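Chapter 5
Setting Up and Maintaining a Two-Arm Cell

A cell that handles cloth needs more frequent attention than one that handles rigid parts. Fabric sags, and a small error in arm position becomes a large one at the hem. This chapter follows the cell at Grevau, where two arms share one aluminium rail frame and hang T-shirts on a rack using wire hangers and clothespins.

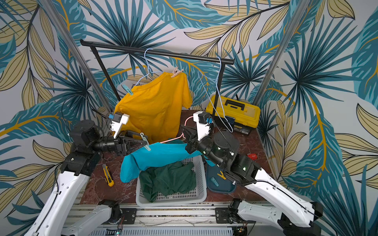 5.1 Base and rail checks

Check the mounting bolts of both arms every 14 shifts. Mark each bolt head with paint after tightening. A broken paint line means that the bolt has moved and the arm must be re-zeroed.

5.2 Wrist camera and gripper

Each wrist carries a camera in a white housing above a black parallel gripper. The cable must have enough slack for full wrist rotation. Check finger alignment with a clothespin and a single layer of cloth, then repeat at the clipping position. 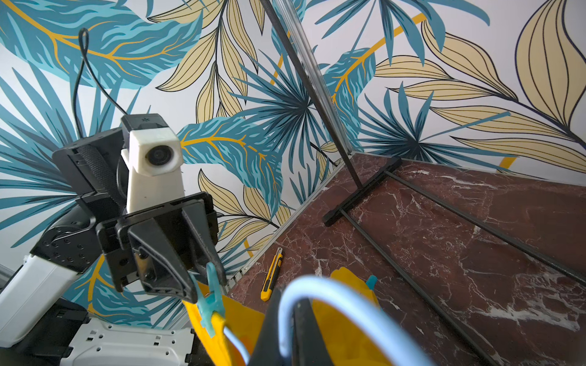 5.3 Recording faults

Enter each fault in the cell log with the arm, the joint and the cycle number. Fault 233 is treated in Section 5.5.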